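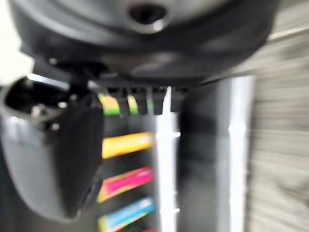

Four black teeth in a row, light showing through the gaps.

How to Clean and Store Your Garden Hand Tools
By Qistina Harahap
May 18, 2019

I put my tools away dirty for years. My neighbor Jarmo Juntunen finally took pity on me one April, sat me down on his back steps with a bucket, and showed me what his father had taught him. I've done it his way ever since (well, mostly!), and my old trowel digs better now than when I bought it.

Set aside an afternoon, put on some gloves, and spread newspaper over whatever table you can spare.

First, knock off the dry dirt with a stiff brush. Get right down between the tines of your cultivator and into the neck of the trowel, where mud likes to hide. Then wash everything in warm water with a squirt of dish soap and dry it with an old towel. Don't let the handles soak, even if you get called away to the phone, as I always do.

Next comes the rust. For light spots, steel wool is plenty. If you have thick orange patches, soak just the metal part in white vinegar overnight, scrub it in the morning, then rinse and dry it well.

Now sand the blades. I start with 300 grit and finish with 600, always rubbing in the same direction, and I stop when the metal feels smooth under a gloved finger. Sharpen your hoe and trowel with a flat file, pushing away from yourself and following the bevel that's already there. You want an edge that will slice a weed, so don't go for kitchen-knife sharp, which chips on the first stone.

Wipe the metal with a thin coat of boiled linseed oil, wait 20 minutes, and buff off the extra. Do the wooden handles too while the rag is out. Lay the oily rag flat outdoors to dry, please, and never leave it in a wad, as it can catch fire by itself.

Hang everything up off the floor. A strip of scrap lumber and a few long nails will do very nicely, and mine has held up through three moves and one leaky shed roof.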